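The Drawer Under the Table

Storage companies have a new promise for people who work at big shared tables, and it fits under the tabletop. I have my doubts.

16/07/2023

The under-table drawer is having a moment. Wastix sells one that screws into the bottom of any desk more than an inch thick. Momance has a set of two, with a felt liner you pay extra for. Iltix will sell you the drawer and then, if you let them, a subscription to a planner that tells you when to empty it. The pitch is the same from all three: clear the surface and your head will follow.

I have lived with a drawer like this since January, and my head is about where it was. The tabletop did get clearer for a while. What went into the drawer was everything I hadn't decided about, and since the drawer closes, I stopped deciding. By spring it held a scarf, two dead pens, a tote bag with another tote bag in it and the warranty card for the drawer.

The Wastix catalog suggests a routine of 30 seconds at the end of each day. Thirty seconds is enough time to push a thing in and shut it. It won't get you through folding a jacket, and a soft item in a shallow box takes up all the room there is. You can keep pencils in there for years without trouble. Put in one piece of cloth and you have a cloth drawer.
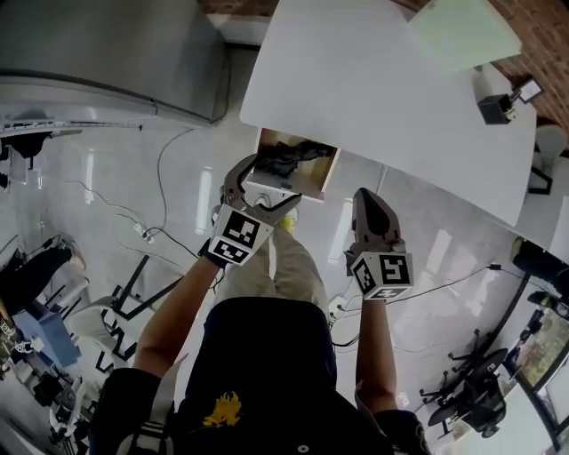
Wide white tables make the problem worse, I think. They look so good bare that every sheet of paper left on one seems like a failure, so the paper goes under, on top of whatever was crumpled there already. A scuffed old table forgives you. On mine, a tax form sat next to the fruit bowl for a month and I knew exactly where it was.

Rweyemamu, a small workshop that makes pale wooden drawers to order, at least skips the talk about calm. Its brochure gives the inside depth, the type of runner and the price, which is 400 dollars with fitting. That's a lot for a box. But the one I tried slid out smoothly and came all the way forward, so the back corners could be reached, and back corners are where these things go wrong. The Momance stops well short of that. I lost a glove in it.

Would I buy any of them again? Maybe one, for a table that two or more people use, where each person needs a spot for a bag or a sweater and there are no hooks. For a desk at home I'd put up the hooks first. A row of them costs less than the felt liner, and a jacket hanging on a wall is hard to forget about.

If you already own the drawer, take it out completely once in a while and tip it over on the table. Mine gave back the scarf, and a library book.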